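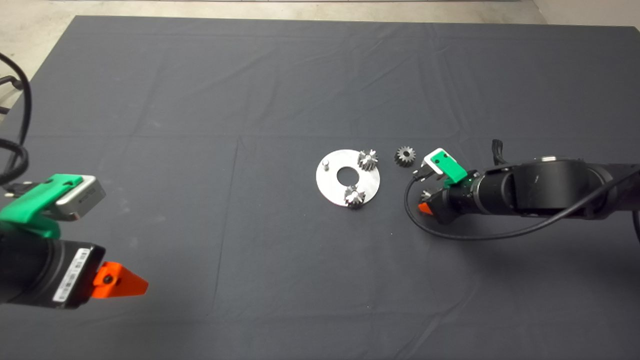
The Luluvska Prize and the Small-Town Novel
Project report, American Literature II
Submitted 1 Apr 2022

Introduction
The Luluvska Prize is given each year to a first novel by a writer living in the state. The winning book is printed by Vukamano Press and a copy goes to every public library that asks for one. Our project looked at the winning novels as a group. We wanted to know how often they are set in small towns, and whether the towns are described the same way from book to book.

We chose this topic after reading a family novel in class in which the town changes faster than the people in it. Several of us had also read a Luluvska winner in high school and remembered the town better than the plot.

Sources
The prize has had 39 winners. The Venter Library in Wetari keeps all of them on one shelf in the local authors room, along with the printed programs from the award dinners. We read in that room during February and borrowed the copies that are allowed to leave the building. The early programs include a short statement from the judges on why the book was chosen. The later ones only give the title, the author and a list of sponsors.

We did not use reviews except to check publication dates. Most of the winners were reviewed only in local papers, and the clippings in the library are incomplete.

Method
Each book was read by one member of the group, who filled in a sheet with the main setting, the years covered, the narrator, and the work the main characters do. A second member then read the first and last chapters and checked the sheet. When the two readers disagreed, the book was discussed at the next meeting. This happened mostly with the question of what counts as a small town. We settled on any place where the characters expect to be recognized on the street.

We did not try to judge which novels are better. Some of us had strong opinions, and those are left out of the report.
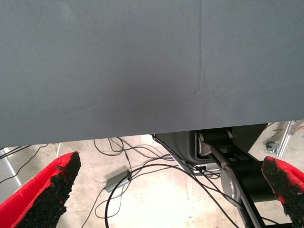

Does a novel have to be set in the state to win the prize?
The rules only say that the author must live there, and 7 of the winners take place somewhere else.

Findings
Most of the winners are set in a small town, and in most of these the town has a made-up name. The made-up towns are often close to a real one. Three of them have the river bend, the rail depot and the steep main street of Wetari, though none of the authors says so in a foreword.

The older winners tend to follow one family over a long time. The family usually owns something the town depends on, such as a mill or a bank, and loses it by the last part. The house is sold or divided into apartments. In the newer winners the time covered is shorter, often a single summer, and the narrator is more likely to be a person who left and has come back for a funeral or to clear out a house.

Work is described in more detail in the older books. One early winner spends a full chapter on how a feed store keeps its accounts. In the newer books jobs are mentioned but the reader seldom sees anyone doing them.

The judges' statements use the word "honest" very often. They also praise books for being "true to the place." We could not find a statement that explained what this meant. One statement objects to the length of the winning book, a two-volume novel of 1304 pages, and gives it the prize anyway. It is the only winner that Vukamano Press did not keep in print.
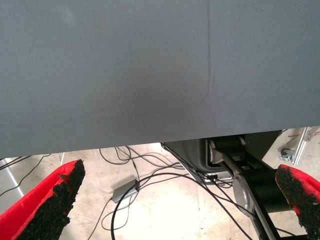
Gray fabric with a faint vertical crease.

Limits of the project
We read only winners. The prize does not publish a shortlist, so we can't say if the judges prefer small-town novels or if those are simply the books that get sent in. The press told us by email that entries are returned or recycled after the dinner and that no list is kept.

Our sheets were also too simple for some of the books. Two of the novels move between a town and a city in alternating chapters, and we had to mark both settings. The sheet had no space for who tells the story when there is more than one narrator, and we added this by hand.

Further work
Another group could compare the winners with first novels from the same press that did not win. The Venter Library has many of them, but they are shelved by author with the general fiction and would have to be found through the catalog. The completed sheets are in the course folder, sorted by year of award.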